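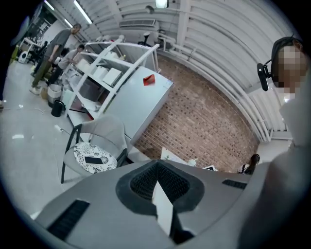 December, late evening

I promised to myself that the budget will be finished before I sleep, so first I write here, to put my head in order, and then I return to the table with the numbers.

We have money for next year, but it is not as much as I asked. I asked for enough to buy two complete sets of hand-held grippers plus one arm. What came back covers the grippers and leaves the arm for "second half of the year, to be discussed." I know this phrase very well. In Stetencombe they discussed our air filter for two winters.

So I must choose. The quote from Giken arrived at noon. It is very clean, three pages, every screw has its line. The fingers are listed separately from the bodies, and this I did not expect. One pair of spare finger pads costs 169, and I had written zero in my table, since I believed they come in the box. With 12 pairs for the year it is already 2000 and something, only for the part which we wear out. I looked at this line a long time. Then I drank tea and looked again.

Pacheco is cheaper but they do not say anything about delivery. I wrote to them in the morning and again after lunch. The answer was one sentence, with a smile at the end, that the stock is "moving." I do not know if this is good. 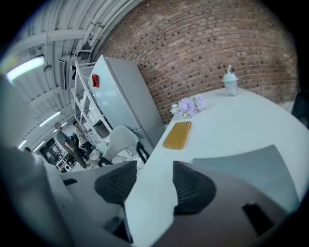 My worry is the fingers more than anything else. The ribbed ones I like, they are simple and everybody understands how to hold a thing with them. But the person who decides about the purchase wants to compare them with the other shapes before we sign, and I must admit it is a correct wish. If we order all of one kind and later we want the other kind, the adapters are again a separate line. I added a row in the table with the name "change of mind" and put 600 in it. Probably I will have to rename it before somebody from finance opens the file.

Also I spent almost an hour on a thing I am ashamed of. In the old spreadsheet the tax was already inside the price, and in the new one it was added after, so for the cables I was counting it two times. I found it because the sum looked too sad. After correcting, we are a little better, and I was so happy that I stood up and walked to the window and back. Then I saw that I had forgotten the shipping cases, and the happiness was finished.

The cases are from Plutetham. They have foam inside which you cut yourself. I am not good at cutting foam, but paying them to cut it costs nearly the same as the case, so I will learn.

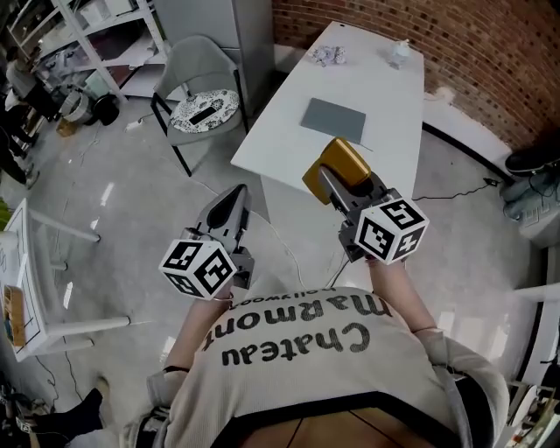 There is also the question of the marker cubes. We can print the faces ourselves and glue them, or order them ready. I did the calculation both ways and for a small number it is cheaper to print, but then somebody has to check every face for flatness, and this somebody is me. In the budget my hours do not cost anything. I find this a little unfair to write down, but it is how the form is made: there is a column for material and a column for services and no column for a person who sits with a ruler.

I think I will order them ready for the first set and print for the second. It is a compromise and I am not proud, but I also want to have a spring.

About the arm I changed my opinion three times today. In the morning I wanted to fight for it. After lunch I thought it is better to wait, because if it comes in January we have no good stand, and the floor near the wall must stay free for walking. Now in the evening I think I should at least ask for the stand in this budget — a stand is cheap and nobody says no to a stand. Then in summer, when they discuss, it will be already there, waiting, and it is harder to refuse an arm for a stand which exists. My mother bought a very nice curtain rod in this way before my father agreed to the curtains.

To do tomorrow, before ten:
write to Giken, ask if the price of pads goes down with quantity
call Pacheco, do not write, call
put tax in only one place
measure the shelf again, the inner side, with the doors open

It is after eleven and the kettle is cold. I will do the shipping line and the stand, and the rest can wait for the morning.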